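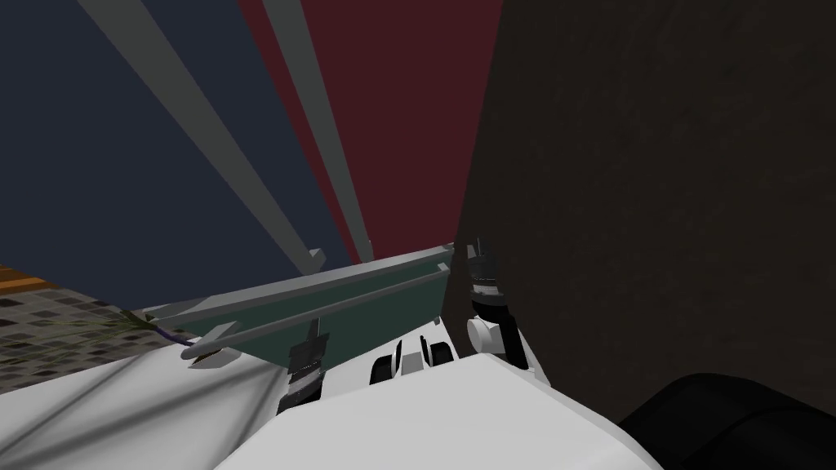
Three weeks with Mileo, the robot simulation package from Jirnoden. We pay for the team plan, nothing sponsored. Notes in one thread so I can stop answering the same messages.

What you get: a two-armed robot model with grippers, a library of rooms and furniture, a task editor, and a viewer that shows you the run from the robot's own body camera or from any spot you pick. It runs on your own machine. There is a hosted version too but I haven't tried it.

Setup took me an afternoon. The installer is fine. The license server is not. It dropped my seat 2 times before Mahlet Weldu found the setting that keeps it alive (Preferences, Network, "hold seat while idle"). It should be on by default.

The task I've been running is the rack one. Long tray, dark green face, gray edges, and the robot has to work with both grippers under it. It's a good test for us. A long flat part held at two points shows up any mismatch between the arms right away.

Numbers, for those who asked. I ran it 307 times with the stock controller settings. Almost 300 of those finished without a crash of the software. That is only the software staying up. It says nothing about how well the robot did the job, and I'll post that part separately when I've gone through the logs.

The body camera view is the one I use most. It looks steeply up past the white shell and you get the gripper fingers and the underside of the part together. From a side view I kept missing whether the fingers were on the bottom edge or just under it. Even from the body view it can be hard to tell, so turn on the contact overlay.

The gripper model is the best thing in the package. The finger joints are separate segments and you can set stiffness on each one. Most kits I've used give you two flat pads and call it a hand.

The rooms are the weak part. Walls are big flat blocks of color, navy in one place and maroon in the next, and the dark brown one swallows the light on that side. Fine for arm work. If you're training anything that depends on vision, plan to swap in your own surfaces.

Thin things are also rough. Cables and stray wires get drawn, but in my version the arms pass straight through them. Support says cable contact is planned for the next release – no date given.

Support in general: decent. Tolera Gebretsadik answered all 3 of my tickets himself and sent a patched config file for one of them. Replies came the next morning each time.

Compared with Ditora, which we used before: Ditora has nicer rooms and faster loading. Mileo has better hands and much better logs. Jara is cheaper than both but I only had the trial and it wouldn't import our part files.

Would I renew? For two-handed work, yes. For driving a base around a building, no, get Ditora.

Someone asked about the export format. Plain CSV for joints, video as separate files – you line them up by timestamp. The script for that is in the docs under Tools.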